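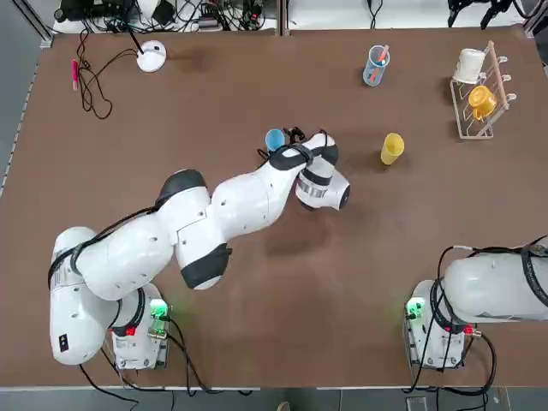
Jorkamico

Jorkamico is an electronic music duo from Winura, made up of Ertuğrul Sezer (synthesisers, drum machines) and Colleen Hawthorne (voice, tape, accordion). The duo's music draws on dub, slow techno and the dance-hall accordion tunes Hawthorne learnt as a child. They have released two albums and a number of cassettes, most of them on the Stolby label.

History

Sezer and Hawthorne met while both were presenting late programs on Winura's community radio station. Sezer's show went to air at 11 pm and Hawthorne's followed at midnight, and the two began filling the changeover with improvised music. Recordings of these changeovers were passed around among listeners and were later collected on the cassette Midnight Handover, issued in an edition of 100 with hand-stamped covers. The labels on the first side were printed with the track order reversed, and the mistake was kept for the reissue.

Jean Yule, who ran Stolby from the back room of a record shop, heard the cassette and offered to put out a seven-inch single. "Gravel Season" was recorded in a single afternoon, with the B-side, "Gravel Season (Wet)", made by running the finished mix through a spring reverb and slowing it down. It was played often on community stations in the region, though it did not chart.

The first album, Low Paddock, was recorded over the following winter. Hawthorne sings on 5 of its tracks and the rest are instrumental. Early reviews were mixed, with several writers finding the second side too long. The closing piece, "Weighbridge", has since become the duo's best-known work and usually ends their live sets.

Hawthorne stopped performing for a time after a hand injury. Sezer played solo under the name Demissie during this period and released one EP, which has none of the accordion and is noticeably faster than anything by the duo. The pair resumed work together with a short tour of country halls, supported by the singer Aaliyah Kowalchuk, and began their second album, Feed Store, that November. Kowalchuk appears on its opening track.

Musical style

Most Jorkamico pieces are built on a bass line played by hand and left unquantised, so that it drifts slightly against the drum machine. Tempos are slow, often under 100 beats per minute. Hawthorne's accordion is recorded to cassette and played back at the wrong speed, and she changes the pitch of the tape by hand during concerts. Lyrics are sparse and tend to be lists of road names, weather terms or livestock prices.

The duo do not use laptops on stage. Sezer has said in radio interviews that this is a matter of habit and that he has nothing against them.
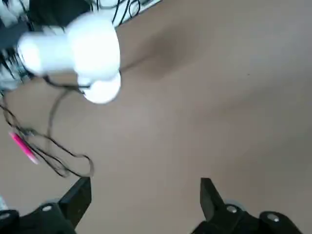

Tan tabletop with black gripper fingers and thin black cables.

Live performances

Concerts are usually held in small venues, and the duo prefer to set up on the floor. Their largest audience was a crowd of 2000 at an outdoor festival, where rain shortened the set to three pieces. Lucie Gill has mixed their live sound since the Low Paddock concerts and is credited on Feed Store as co-producer.

Discography

Midnight Handover (cassette, Stolby reissue)
"Gravel Season" / "Gravel Season (Wet)" (7-inch single, Stolby)
Low Paddock (album, Stolby)
Feed Store (album, Stolby)

As Demissie (Sezer solo)

Culvert (EP, self-released)

See also

Dub techno
Community radio
Tape music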